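Vinyl & Reissues | Label News

Flodlow to repress 1685 organ set from new lacquers

Flodlow has confirmed a vinyl repress of the Calitz organ recordings, a set issued under the title 1685 and unavailable on LP since the original pressing sold out. The new edition is due in February and will be limited to 1000 numbered copies across all territories. No second run is planned.

The programme is unchanged: music by Bach, Handel and Domenico Scarlatti, all born in the year that gives the set its name. The order of the works has been altered so that no side exceeds 22 minutes. The first issue put the longest Bach fugue at the end of side two, where the groove speed is lowest, and several owners reported audible distortion in the pedal entries. On the repress the fugue opens side three.

New lacquers were cut at half speed by Shetty, the mastering room that has handled most of the label's keyboard titles. The source is the original stereo session tape, transferred once at 192 kHz and 24 bits. Flodlow says no compression or noise reduction was applied. Low frequencies below 40 Hz were summed to mono, a normal step for organ on vinyl, and the overall cutting level is about 3 dB lower than on the first issue.

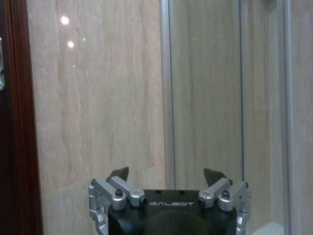
Sharada Bhat wrote under the label's announcement that the lower level was the right choice, that her first-issue copy mistracked on two different cartridges, and that she would sooner turn up the volume than hear the pedal notes break up. She also asked whether the repress would correct the swapped labels on sides three and four. The label replied that it would.

The set is pressed on two 180 gram discs at 33 rpm. Test pressings were made in three rounds. The first was rejected for a pressing fault near the run-out of side one and the second for an off-centre hole on disc two. The third was approved without changes.

Packaging follows the first issue, with a gatefold sleeve and poly-lined inner sleeves. The booklet has been reset in a larger type size and now gives the full stop list of the instrument, together with the registration used for each work. The tuning note, which gave the wrong pitch in the first printing, has been corrected. A download code for the 24-bit files is included. The code does not expire, but it can be redeemed once only.

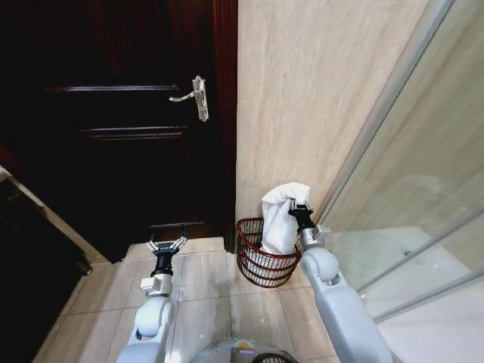
Buyers comparing the two editions should check the matrix numbers in the run-out area. First-issue discs carry a hand-etched number ending in A. Repress discs end in R2, with the cutting engineer's initials beside it. The catalogue number on the spine is the same for both, which may cause confusion in second-hand listings. The barcode is new.

Timings differ slightly between the editions. The Scarlatti sonatas are now separated by gaps of 4 seconds, where the first issue used uneven gaps and in one place faded the room sound out altogether. The room sound is now kept between movements and faded only at the end of each side.

Orders open at 10 am on the label's own site and at independent shops that have registered for stock. There is a limit of one copy per customer for direct orders. Shops receive their allocation in boxes of five and set their own limits. Orders placed direct will be sent in stiffened mailers with the discs outside the jacket, to avoid seam splits in transit.

A CD version is not part of this release. The existing two-disc CD stays in the catalogue with the earlier running order and the earlier mastering. Download and streaming versions will be replaced by the new transfer on the day of release, and customers who bought the earlier files direct from the label can fetch the new ones from their account page at no charge.

Flodlow is also preparing a single LP by the vocal quartet Even, recorded in the same building with a similar microphone layout. That record has been cut but not yet pressed, and no date has been given.

Recent in Label News
Even: quartet LP track list confirmed
Shetty adds second lathe for half-speed work
Reading run-out etchings: a short guide
Poly-lined or paper? Inner sleeves compared
Pressing plant lead times, winter update
Harpsichord on vinyl: five recent cuts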